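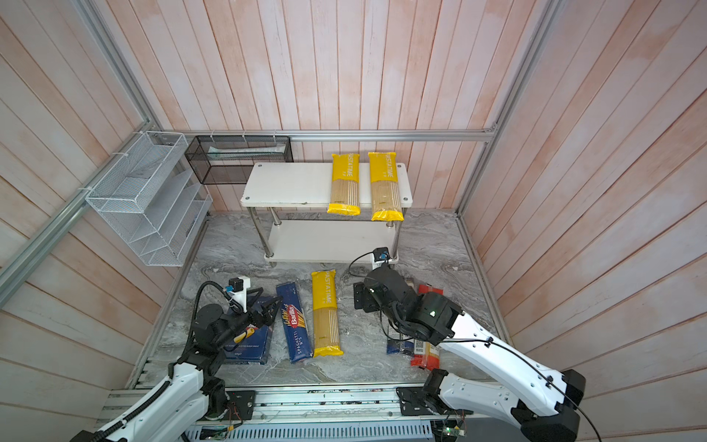
Dry goods, low shelves and spaghetti: an hour with Teresa Ó Dubhghaill

Kindotville, November. Typed up fast from my notes, so forgive the gaps.

Teresa Ó Dubhghaill is late and then she is early, by which I mean she rings to say she'll be late and is on the step before I've put the phone down. Coat still buttoned. Wants to see my cupboards before she'll sit. I say the interview is about her. "It's about cupboards," she says, and goes through to the kitchen.

She sorts other people's dry stores for a living. Larders, cellar shelves, the bit under the stairs. Before that she was 27 years behind the counter and then in the back of Shahbazi, the grocer's in Drustedholm, the one on the corner with the green blind. She keeps a record of every kitchen she has done since leaving, in a row of hardback notebooks, and the last number in the last one is 1367. I ask if that includes repeat visits. It does. "Some people I've been to so often I could tell you what's at the back of their shelf from here. Lentils. It's always lentils."

We start with pasta, which she'd said on the phone she had views on.

"Long pasta is the test. Anybody can store a tin. A tin stands up, it has a top and a bottom, it doesn't bend. Spaghetti in a bag is a different animal. Stand it up and it leans, and then it slides down behind the flour and you buy another one. So then you've three."

So how should it go?

"Flat. Side by side, all pointing the one way, on a shelf you look down on. Waist height or lower."

That is why she likes a small cart, and she says so several times. Two shelves, metal, painted white if you can get it, pushed up against the wall. Spaghetti goes on the top. She is fond of a bag with a window in it, Pastatime being the one she mentions, yellow at both ends and clear in the middle. "You see the strands. You know what you have without picking it up. With a box you're shaking it beside your ear like a child at Christmas."

I put in a word for boxes. I've a blue box of Barilla in my own cupboard, Spaghetti N°5, same as half the street. She isn't against it. "A box is grand. A box is square, God bless it, you can put things on top. And the blue is good, you see the blue from the door. But then people put bags on top of boxes and the bag slides, and boxes on top of bags and the bag gives. Boxes with boxes. Bags with bags. That's the whole of the lesson and I've been charging for it for years."

The overhang question. I hadn't known there was one. She gets up to demonstrate with a wooden spoon and the edge of my worktop.

"A packet that's a bit longer than the shelf is deep. What do you do? Most people leave the end poking over the front. And you'll get away with it. But your hip will find it, or the dog. So turn the lot sideways, or else move it to something deeper." She lets the spoon go. It stays put. She looks annoyed with it and gives it a push.

What about the floor, I ask. She's known for the floor.

"Everything comes down to the floor first. Everything. People hate that. They want to tidy a shelf while the things are still on the shelf, and all you're doing then is shuffling." Her method, as far as I could get it down: bring the packets down, lay them out flat in front of the unit where they're going to live, don't stack anything, stand back. Only then start putting up. The biggest packets go up last, which I'd have had the other way round.

"No, because the big ones decide nothing. You know where the big box is going, it's going wherever it'll fit. It's the middling ones you have to think about."

It helps if the floor is the kind you can wipe. She did a house out past the Drustedholm road with a cream carpet in the larder and is still talking about it. "Carpet! With flour in there!" Her own is grey with a marbled pattern and she says it hides crumbs, which she counts as a fault. Prefers a floor that tells on you.

Tea at this point. She takes it black and forgets it.

On walls. I'd expected her to be all for tiles and she isn't. She likes boards, upright ones, painted some pale colour, and she likes them on the sides as well as the back. "A store should have three sides to it. You stand at the open one. It's like a stall. You're the shopkeeper." Pale so you can see what you have. A pinkish white is her favourite and she's argued with a good few husbands about it. "They say pink. I say it's not pink. It's white that's had a nice day."

Then wire. There's a lot of wire in her work. Mesh baskets mostly, black or white, hung up off whatever's there. She came to it at Shahbazi where the back room was so tight that nothing could stand on anything. Old Mr Hollin hung the onions, then the garlic, then the invoices.

"A basket up in the corner, up high, that's for the odd thing. The one long awkward thing that isn't a packet and isn't a tin. Every kitchen has one. You don't want it rolling about with the pasta. Put it up in the basket, where you can see it through the mesh."

And lower down?

"One of those office yokes. For files. The stepped kind with slots." She buys them second hand when offices close. Fixes them to the wall with cable ties, which she carries loose in her coat pocket, and she turned the pocket out on my table to prove it. Cable ties, a tape measure, a half a biscuit. "People say will you not use screws. I say I will when you've decided where you want it, and that'll be never. A tie you can snip. I've moved the same rack up and down a wall for a woman in Kindotville until she was happy, and she was happy in the first place I'd put it."

What goes in the slots, though? She shrugs. Packets of sauce. Stock cubes, the flat sort of thing, seeds. Some people leave them empty for months and she doesn't mind. "An empty slot is money in the bank."

I ask does she ever go against her own rules. Long pause, for her. She says there were 2 jobs she walked out on. One was a man who wanted everything decanted into jars with the names written on in gold. She did the first shelf and then couldn't. "I'd no idea what was rice and what was barley once he'd put the lids on. He'd spelled barley wrong too." The other she won't discuss, only that it involved a chest freezer and a sister-in-law.

Is she anti-jar, then? "I'm anti throwing away the packet. The packet has the date on it. It has the cooking on it. Fine, have your jar, but cut the bit off the back and put it in with the spaghetti."

We get onto how much anybody needs. I'd been hoping to. My own shelf, which she has by now been through (I heard it, from the hall), has rather a lot of one thing and none of the other. She's less strict than I'd feared.

"Have as much as you'll look at. If you can see it all from where you stand, it's not too much. When you've to move one thing to see another, stop buying. I don't care if it's all spaghetti. There's people who eat it every night and they're very well."

Different makes together, does that bother her? It doesn't. Line them up by shape, she says, and let the colours land where they land. Yellow beside blue, dark blue beside light, whatever. She did once do a kitchen by colour as a favour to a niece and it took two days and looked lovely and the niece couldn't find the salt.

There is a business side. She has started giving a morning class in the hall behind Zudivum, the hardware place, with a rail and a bit of boarded wall and a cart to practise on. People bring their own packets. The first morning about a dozen turned up and every one of them had brought spaghetti, apparantly because she'd put it on the poster. "I'd to send out for rice."

They work in pairs, one on the floor handing up, one at the cart placing. No talking for the first bit. She's found that people who've been married a long time can't manage the no talking.

Does she get tired of it. "Of shelves? No. Of being told that somebody's mother did it differently, yes."

Quick ones then, as I'd the bus to think about and so had she.

Top shelf or bottom shelf for the heavy things? "Bottom, always, and nothing above it you'd need in a hurry."

Elastic bands on open packets? "Pegs. Bands perish and then you've a shelf of strands."

Wheels on a cart? "Not in an old house. The floors run. You'd come down in the morning and your dinner would be in the hall."

Best thing she ever found at the back of a shelf? A wedding ring, in a box of macaroni. Its owner hadn't mentioned it was missing.

Worst? "Ah now."

Coat was never off, so there was no putting it back on. At the door she tells me my flour is in the wrong place and that she's moved it, and that the spaghetti is lying down now and I'm to leave it lying down. The next class behind Zudivum starts at ten in the morning. Bring what you have in, she says, all of it, and somthing to kneel on.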